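How do you teach a robot to tidy a desk?

Have you ever knocked over a lamp and stood it up again? Easy! Your hands knew what to do before you had even thought about it. A robot needs a lot more help than that – and helping it is the job of the Fluleo club at Prirnach School.

Kha Vi and Zofia Sadowski are in the club, and their project this year is all about one blue desk lamp. They want a robot arm to be able to move it, lift it and stand it upright. The lamp has a round base and a bendy neck, so it's a tricky thing to get hold of!

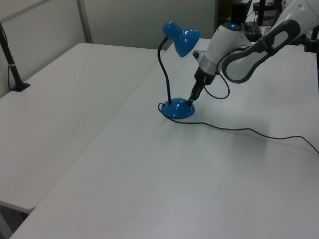
The gripper's fingers meet the lamp's shiny blue base.

A gripper is a robot's hand. Yours has five fingers and lots of soft skin that can feel things. This one has narrow black fingers, and the base is smooth and curved like half a ball. Try pinching the side of a big orange with two pencils and you'll see the problem!

The club began in January and meets for 30 minutes at lunchtime. "I thought we'd be done in a week," says Zofia. They have now had 158 tries, and every one goes in the club notebook. 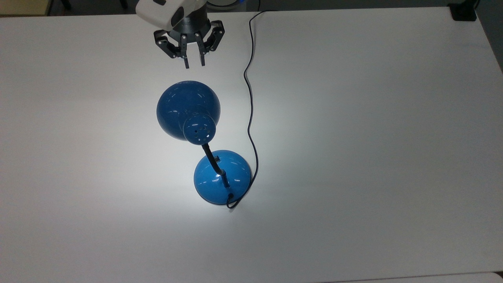
Page 24

When the lamp is lying down, everything changes. Where should the robot grab? The shade? The neck? Kha Vi likes the shade best. Amber Clegg, who runs the club, asks everyone to draw their idea first, with arrows for each move. Then they watch the arm come down over the lamp, fingers open – what a moment!

Try it yourself: put a soft toy on its side and stand it up using only two wooden spoons. How many tries did you need?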